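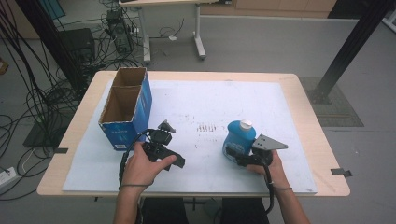
A blue cardboard carton with an internal divider, on a foam-topped worktable.

Branholm Opens Orders for Turgate Electric Delivery Van, Names Zandelon as Battery Supplier

19 September 2020 – Branholm Motor Company today opened its order books for the Turgate, a medium-size electric delivery van intended for parcel carriers, trade contractors and municipal fleets. The company also confirmed that battery packs for the first two model years will be supplied by Zandelon under an agreement signed in April.

The Turgate is the first vehicle Branholm has designed from the outset as an electric model. Earlier electric vans sold under the Branholm name were conversions of the diesel Melis, which remains in production and will continue to be offered to customers whose routes or depots are not yet suited to charging.

Fleet customers may place orders through any Branholm commercial dealer beginning Monday. Orders from individual owner-operators will be accepted once the first fleet deliveries have been completed. The company has already received reservations for 2651 vans from fleets that took part in its early access program, and those customers will be given priority in the build schedule.

"Our customers told us what they wanted in an electric van, and much of it had little to do with the motor," said Rebecca Sorrentino, chief executive of Branholm. "They asked for a low floor, a door that a driver can open with one hand, and a service plan they can budget for. The Turgate was developed with those requests on the table from the first day."

Design and Cargo Area

The Turgate will be offered in two wheelbases and two roof heights. All versions share a flat cargo floor that runs from the rear doors to the bulkhead, with the battery pack mounted between the frame rails. The maximum payload in the standard configuration is 2651 pounds, and the long-wheelbase, high-roof version provides 597 cubic feet of cargo space.

A sliding door on the curb side is standard. A second sliding door on the driver's side is available on all versions, as is a walk-through bulkhead for parcel routes. Rear doors open to the sides of the body and can be held in place magnetically while the van is being loaded.

Shelving, ladder racks and partitions made for the Melis can be used in the Turgate with an adapter kit. Branholm estimates that this will allow many customers to move existing equipment from one van to the other when a vehicle is replaced. The mounting points in the cargo area are spaced at the same intervals in both vehicles, and drawings have been released to upfitters.

Inside the cab, the shift lever has been moved to the steering column to clear the floor between the seats. Heated seats and a heated steering wheel are standard on all versions. Warming the driver directly uses less energy than warming the full cab, a consideration on routes with frequent stops.

Powertrain and Charging

Each Turgate is driven by a single electric motor on the rear axle. Customers may choose between a standard pack, meant for city routes with a return to the depot each night, and an extended pack for suburban and rural work. Range figures for both will be published when certification testing is complete.

The van can be charged overnight on the alternating current equipment already installed at many depots. Direct current fast charging is included at no additional cost on the extended pack and is optional on the standard pack. The charging port is placed at the front of the vehicle so that vans can be parked nose-in along a wall or fence.

"We spent a good deal of time in depots before we settled on where the port should go," said Thomas Bianchini, chief engineer for commercial vehicles. "On the side it gets in the way of the next van over. At the rear it gets in the way of loading. Drivers in our test fleets pull in forward, plug in and go home."

The test fleets have included 12 pre-production vans operating in daily service with customers since April. These vehicles have been used for grocery delivery, building maintenance and mail collection. Feedback from drivers led to several changes before the design was made final, among them a wider step at the side door, a brighter cargo light and a louder low-speed warning sound.

Battery Supply Agreement

Under the agreement with Zandelon, battery modules will be built at the supplier's existing plant and shipped to Branholm for final pack assembly. Branholm will carry out testing of every pack before it is installed in a vehicle. Financial terms of the agreement were not disclosed.

"Commercial vans are charged, driven and parked on a very regular pattern, and we have been able to design the modules with that pattern in mind," said Gerardo Cattaneo, president of Zandelon. "We look forward to supplying Branholm as production increases."

The agreement includes a provision for used packs. When a battery no longer meets the requirements for vehicle service, Zandelon will take it back for assessment and will either prepare it for use in stationary storage or send it for recycling. Customers will not be charged for collection within the warranty period.

Production and Employment

The Turgate will be built on a new line alongside the Melis. Preparation of the building has been completed and installation of equipment is under way. Branholm expects to hire 597 people for assembly, pack testing and logistics over the course of the launch. Current employees will be able to apply for the new positions before they are advertised to the public.

Training for pack assembly and high-voltage work will be provided on site. The program was prepared by the company's manufacturing education group and will also be made available to dealer technicians.

"Some of our people have built vans here for their entire careers, and they know where a door will stick before it is hung," said Marisa Mancuso, vice president of manufacturing. "That knowledge carries over. The electrical work is new to many of them, and we have set aside paid time for them to learn it properly."

Branholm has kept changes to its workplace health measures in effect during the line installation. Contractors and employees are working in separate shifts where possible, and visits to the site remain limited to those required for the work.

Service and Support

Every commercial dealer that sells the Turgate will be required to have at least two technicians certified for high-voltage service. Dealers will also keep a supply of common parts, including door hardware, lamps, mirrors and brake components. For fleets that maintain their own vehicles, Branholm will provide training and access to diagnostic software by subscription.

A depot planning service will be offered with fleet orders. Branholm staff will review a customer's routes, parking layout and electrical service and provide a written plan for charging equipment. The fee for this review will be credited toward the purchase of vehicles.

"A fleet manager who has bought diesel vans for years should be able to call one number and get an answer," said Brunello Cocco, director of fleet sales. "In many cases the first question is about the building and the wiring, and we want to be ready for that conversation."

Pricing for each version has been provided to dealers and will be posted on the company's website when orders for owner-operators open. Customers with current Melis leases may apply to end them early, without penalty, if they are replacing the vehicle with a Turgate.

About Branholm

Branholm Motor Company designs and builds vans and chassis cabs for commercial and public-sector customers. Its products are sold and serviced through a network of independent commercial dealers.

About Zandelon

Zandelon develops and manufactures battery modules for commercial vehicles and stationary energy storage.

Media inquiries should be directed to the Branholm press office. Specifications are subject to change before the start of production.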